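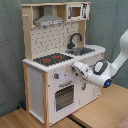
May 4, 2024

Weekend session, kitchen task set. In at nine, kettle on, and I had the place to myself until Tirta Govindasamy wandered in near lunch looking for his bike pump. Writing this up while I still remember which runs were which, because last time I left it to the Monday and Anjani had to play detective with the file list.

Plan was to keep going on the play kitchen: oven door, cupboard door, microwave door, and then the faucet if there was time. There was not time for the faucet. I did a few practice passes at it and the gooseneck is a lovely shape to hook a finger over but I kept coming in too high and pushing the whole spout sideways, so I binned those and left it for somebody with more patience than me.

Oven door first. The handle bar runs right across the top, so there's heaps of room for variety, and I tried to use it -- left end, middle, right end, one finger behind the bar, both fingers closed on it. Hạnh's point from the last meeting was that all our oven demos look like the same demo, and she's right, I went back and watched a bunch and they're practically carbon copies. So every batch today has a different starting pose for the wrist. I wrote the pose name in the notes field (hover-left, hover-right, low, tucked). Please use those names and don't invent new ones, Tirta, I'm looking at you.

Cupboard door beside it is the fussy one. The handle is small and up near the top left edge, and from where the arm is mounted you end up reaching across yourself to get a decent pull. What worked best for me: bring the gripper out in front of the counter edge first, between the burners and the sink, pause, then drop down to handle height and go in square. When I tried to go in on a diagonal I clipped the front lip of the countertop more often than I'd like to admit. I kept the clips where I recovered and finished the task, tagged "bump-recover". Kurniawati wants those, she reckons the policy never sees anybody get out of trouble and so it just sits there leaning on the counter when it happens. The ones where I gave up are tagged "fail" and are NOT to go in the training split.

Microwave: the handle's dark and vertical and on the left of the window, so it's a completely different wrist from the oven. Good for us! The model has been cheerfully trying to open everything as if it were the oven. I did closing as well as opening for this one, which is new. Closing is dead easy, just a nudge with the side of the finger, and I got through it so fast I started getting sloppy and had to make myself slow down. If the closing speeds look odd in the plots, the early part of the batch is the culprit.

Count for the day is 330 kept episodes, which puts the kitchen set past 200 for every door task, and that was the line Chathurika drew before we're allowed to train on it. The target for the whole thing is still 2,000 and I'm trying not to think about that. November's deadline feels far off but it felt far off last year too.

Problems, in no order:

Teleop lag came back for a bit mid-morning. Restarted the Skulow box and it cleared. I don't know why it cleared. Hạnh, could you look at the logs from before the restart? I threw out the runs I did while it was laggy, except I may have kept one or two by accident at the start of the microwave batch.

Kitchen creeps. Every good hard tug on the cupboard shifts it a smidge toward the arm. I pushed it back between batches by eye, which gives us a bit of free variation, but I'd like to know how much. Could we put tape down, or does Mokness have those rubber feet in stock still?

Language labels: I used "open the oven" and "open the cupboard" throughout. Someone has been typing "cabinet" in the older files. Both are fine by me but Anjani should decide whether she wants them merged or left mixed, and then tell the Trelluswood crew, as they're copying our sheet.

Next session: faucet, properly. Then maybe the knobs above the oven, though I'm not sure our fingers can get a decent grip on something that size. Might try Nugroho's softer finger pads if they've turned up. Also want to swap hands with Kurniawati for half a day so it's not all my driving in there, I've got a habit of pausing before every grasp and I bet the model's picked it up.

Uploaded everything before I left. Checksum matched on the second try. Tirta's pump was under the bench.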